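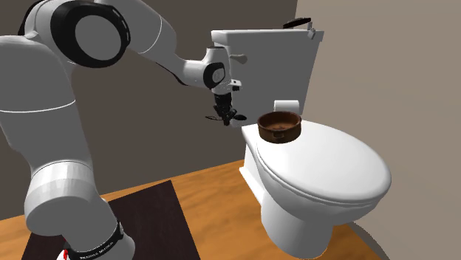
Flirex 2 review: a motion planner for people who mostly work in simulation

I have been using Flirex for household manipulation tasks since March, first on the trial license and then on a paid seat. Before that our group planned everything with Jostness, so most of my comparisons are with that.

Setup took most of a Tuesday. The installer is fine, but the importer wants collision meshes and visual meshes in separate folders, and our room models had them mixed together. If your assets came out of Saarela's exporter they should load without changes.

The planner itself is good. I ran 156 pick-and-place episodes in small bathroom and kitchen layouts, with the arm standing close to walls and fixtures. Flirex returned a valid path in 121 of them on the first call. Jostness needed more retries on the same set, and its paths tended to swing the elbow wide. Flirex keeps the forearm closer to the straight line, so you get fewer surprises next to something tall like a toilet tank.

Grasp approach is handled as a separate stage, with its own step size and its own collision margin. I like this a lot. You can keep a wide margin during the long move and drop it for the last bit, when the fingers have to get down beside a bowl. The default margin is too wide for shallow objects with handles. I cut it in half and left it there.

The perception side is weaker. Object poses come in through a plugin, and the plugin assumes things rest on tables or shelves. Put an object on a closed toilet lid and the support surface is fitted as a flat plane, curve and all, so the release height comes out wrong. Ilari Seppälä at Westska posted a patch on the user forum that fits the surface locally. It works, but you have to reapply it after every update.

Logging is plain and useful. Each run writes one file, and the replay tool can step through it at 50 Hz or slower. It does get slow to open on long runs.

The documentation covers the API well and the error codes badly. Code 2 can mean either a joint limit or a missing mesh - I lost an afternoon to that.

I renewed the seat. If you need perception in the same package I would wait for the next release.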